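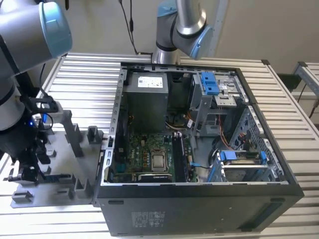

Same fault on my machine, according to the first reply on this ticket: the client joins, the loading bar fills, the map preview shows in the right colours, and then the server drops it with "content mismatch" before the first turn. The reply adds that every other map in the Trelwood pack works and that reinstalling the pack changes nothing.

Ticket: Clients rejected on map "Dela Peña" after pack update
Component: Zencombe dedicated server / content check
Status: Resolved, fix merged
Opened: 8/24/21
Severity: Major (multiplayer only)
Platforms: Linux, Windows, Mac

Summary

After the Trelwood map pack was rebuilt, a mixed group of players can't play Dela Peña on the Haston public server. Single player is fine. LAN games are fine provided every machine got the pack from the same archive. The server log has one line per rejection:

content: hash mismatch, set=trelwood, client dropped

It doesn't say which file failed. That is a separate defect, see the end of the log.

Steps to reproduce

1. Install the current Zencombe client.
2. Install the Trelwood pack with the in-game downloader.
3. Join the Haston server and wait for the rotation to reach Dela Peña.
4. Client is dropped at the end of loading.

Expected behaviour: the match starts.
Observed behaviour: the client goes back to the server browser with no explanation beyond the two-word message.

Log

Entry 1
Asked reporters for operating system, how they got the pack, and the output of the content list command. 17 replies came in. 13 of them show the fault. All 13 used the in-game downloader. The ones that don't show it all unpacked the archive by hand from the old mirror. No pattern by operating system, which I didn't expect, as the first guess in the channel was a Windows path problem.

Entry 2
Checked for a damaged download. Compared the map file itself from a failing client against the server copy. Byte for byte identical. Same for the terrain textures and the script. So the files are good and the combined hash is still different, meaning the fault is in how the hash is put together and not in what is being hashed.

Entry 3
Read through the content check. It walks the pack directory, sorts by file name, and feeds name and contents into one running hash. The name goes in as raw bytes. Wrote a short script to print the names in hex on both sides. Server:

44 65 6c 61 20 50 65 c3 b1 61

Failing client:

44 65 6c 61 20 50 65 6e cc 83 61

There it is. On the server the ñ is a single precomposed character. On the client it is a plain n followed by a combining tilde. Both draw the same on screen, which is why comparing directory listings by eye got us nowhere.

Entry 4
Tracing where the second form comes from. The pack used to be built on the Haston Linux box. The last rebuild was done on a Mac, the map was renamed there, and the name was stored decomposed in the archive. The downloader fetches that archive. The old mirror still carries the previous one. The server was updated by syncing from the repository, where the name is precomposed, so it never saw the new archive at all.

This also accounts for the other maps in the pack. None of them has an accented letter in its name, so both forms are the same bytes.
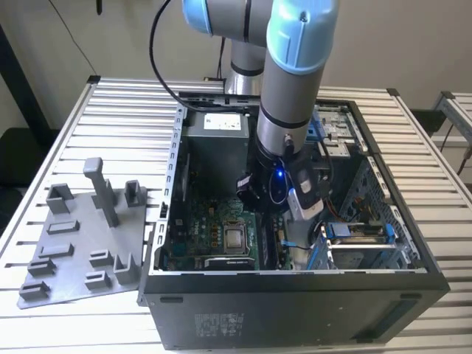 Entry 5
Tried the cheap fix first, a straight rebuild of the archive on Linux. It works for a clean install. It doesn't work for anyone who already has the pack, because the downloader unpacks over the top and leaves the old file in place. On Linux you then end up with two files whose names look the same, and both go into the hash. Mismatch again, now with a different value. Withdrawn after an hour or so on the test mirror.

Entry 6
Suggestion in the channel was to rename the map to plain ASCII. I'd prefer not to. Saved replays refer to the map by name, the translators have already dealt with it in the menus, and somebody will add another accented name sooner or later. The check should cope with it.

Entry 7
Proper fix, in two parts.

Part one: the content check now converts each name to the precomposed form (NFC) before sorting and before hashing. Order matters here. If you sort first and normalize afterward, two machines can still walk the files in a different order and come out with different hashes. My first patch did exactly that and passed on my own machine, as there was only one accented file and nothing close enough to it in the listing to change places.

Part two: the downloader now clears the pack directory before unpacking. It keeps the user settings file and anything under the local folder. If you have put your own maps straight into the pack directory, move them first.

Entry 8
Added a test with generated names, 1,000 files with accented letters in both forms, shuffled, hashed on all three platforms. Hashes agree. Start-up cost of the normalization is too small to see next to reading the textures.

Entry 9
Put the patched server on Haston under a second port and left it running on a Dela Peña only rotation. About 100 matches played over the weekend, no content drops in the log. There was one timeout, from a client on a very poor connection - unrelated.

Workaround for players on the old client

Quit the game. Delete the trelwood folder from your content directory. Download the archive from the old mirror and unpack it by hand. Don't use the in-game downloader until you have the patched client, or it will fetch the faulty archive again.

Mac users: on older file systems the name may be decomposed when it is written, whatever the archive contains. The workaround won't help there. Wait for the patch.

Notes for packagers

The network protocol version has not changed. A patched client can join an unpatched server for any content with ASCII names. For Dela Peña both ends need the patch, or both need precomposed names on disk. If your distribution ships the pack separately, please rebuild from the repository tag and not from the archive.

Left open

The server should name the first file that differs. Split to its own ticket. It needs per-file hashes sent to the client, so that one does touch the protocol and won't go in before the September release.

The message in the client should say more than "content mismatch". Text is with the translators.

Replay files made on a decomposed install won't find the map after the update. Loader patch is attached to this ticket, untested on Windows. If you have an affected replay, please upload it here before you delete the old pack.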